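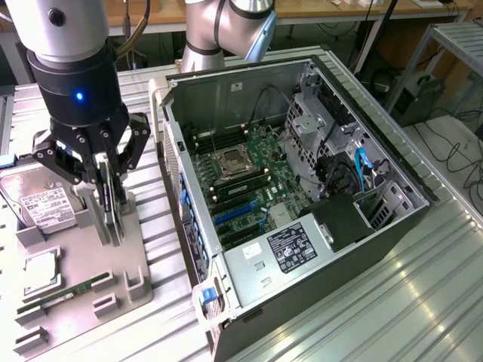

*Left arm holding the disk-shaped part over the fixture plate, right arm over the open tower.*

November 1, 2020

I spent most of this week on the planner for the two-arm cell. The old one, Lalix, treated both arms as one big robot and planned all the joints together. It found good paths but it was slow, and every time I nudged the case it had to start over.

Wanting Li suggested planning each arm alone and sorting out the timing afterward. So each arm gets its own path, and a small scheduler checks where the two overlap and holds one back. Planning now takes 441 ms for a typical pair of moves. With Lalix it was 2,378 ms on the same pair.

The scheduler still has a bug. If both arms want the space over the case at the same moment, they sometimes both wait. I added a 700 ms timeout and gave the right arm priority. It's ugly and I'll replace it before December.

The other half of the job is finding the CPU socket. The fixed camera gives me a rough pose for the case, then I refine it from the wrist view. 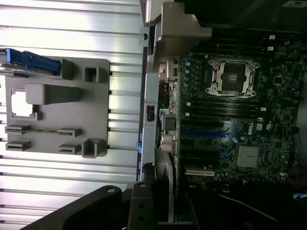

*Wrist view with the empty socket near the top of the board. The fingers are at the bottom.*

My first matcher used edges across the whole view, and the ribbed aluminum beside the board wrecked it. All those parallel lines match each other when you shift by one groove. Now I mask out everything left of the chassis rail and fit only the socket's metal retention frame. Lensa Kumsa wants me to try the memory slots too, as a check on rotation.

Still open:

- log the pose error for every attempt
- move the mask settings out of the code
- ask Iason Kokkinos about the 4 failed plans in Thursday's log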